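About Ristora

Ristora is a workshop and classroom for people who like small things put in their proper place! We teach sorting, tidying and packing, the everyday kind that happens at a kitchen counter or on the corner of a desk, and we love every minute of it.

Kgomotso Moodley started us off with 16 learners, three evenings a week, and a shelf of mismatched baskets (a few of them are still in use). Since then we've welcomed over 1,000 people through the door, and the Saturday class still fills up first.

Most sessions begin at a little round table with one basket and a handful of bits and pieces. Start with the smallest object, get it off the rim of the table, then decide where it lives. It sounds simple, and it's surprisingly good fun once you get going. 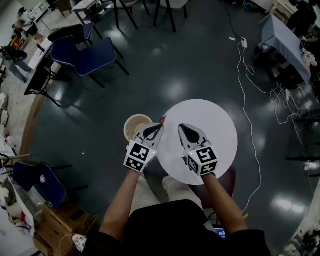 What we do all week

Mornings are for tabletop sorting. Afternoons go to bags and boxes, and to the workbench, where everybody ends up eventually. We keep 70 baskets and trays in the lending cupboard, so take one home, try it out for a month and tell us how it went!

Come and see us

Drop in any time after 10 a.m. The kettle is by the door.

Recent from Ristora
Choosing a basket for a small table
October class times
The Telon shelf, one year on
Packing a box that opens easily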